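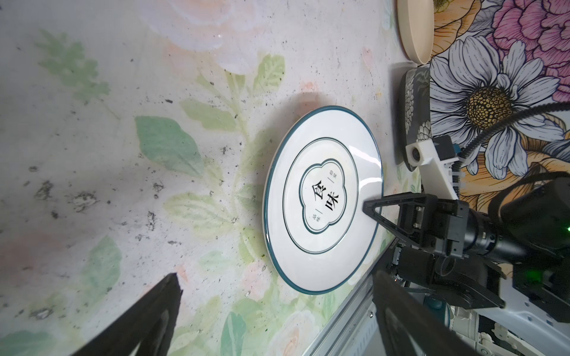
Teal-rim plate on the floral tabletop, July. The center mark reads 食味.

Tableware notebook - glaze and print, back bench
9:40 a.m.

Very happy with this plate! I've been wanting a proper look at one of the printed pieces all month and it's every bit as nice as I hoped. White ceramic, round, a dark teal band at the rim and then a second, much thinner ring around the well. The gloss is lovely. You get one hard bright highlight along the rim and the rest stays calm, so I can still read the printing without tipping my head around.

The emblem is my favorite part. It has a scalloped outline, sort of a cloud, in the same teal as the rim, and the two big characters sit inside it in black. Hatsue Sasaki read them for me as something close to "the taste of food" - she says it's an ordinary, homey sort of phrase to find on tableware. There's smaller lettering on both sides of the big pair. I can't make that out at arm's length and want to get the loupe on it before I write anything down. Note to self: loupe is in Brittany's drawer, not mine.

On the prints. The pale one (washed-out greens, pinks and peach, little dark speckles through it like terrazzo) is a great background for teal. I thought all that pattern would fight with the plate and it doesn't, the leaves are faded enough to stay behind it. The loud one with the big daisy is another story. I love it, I'd have it in my kitchen tomorrow, but next to it the teal goes almost black to my eye. Maëlle disagrees and thinks the yellow wakes it up. We should try the plate fully on each one under the same lamp and settle it.

The dark gray tray or dish with the white flowers also deserves its own page. Put it beside the plate and they look like cousins, don't they? I'd like to try the two as a set, with the beige round one as the plain piece in between.

Measurements from the scale and calipers:
plate weight 471 g
rim ring to outer edge - redo, my first reading was sloppy

Band color: compared against Krishnan sheet 2. Closest chip is a touch too green. Zulema Lucero has the Gimov sheets at Wirkville and is bringing them over, and I have high hopes for the blue end of those.

11:15
Quick one with Chantal Kennedy over coffee. She wants our transfer ring to come out as thin and even as the inner one on this plate. So do I! Ours still wobbles where the ends meet. Plan is to cut the next Widoter transfers with a longer overlap and soak them less, and try a batch on plain white seconds first.

To do: small lettering, cloth comparison, rim measurement again, ask Hatsue to write the characters out large so I can pin them over the bench.

Last updated: July, 11:52 a.m.
2 comments
Shares: 175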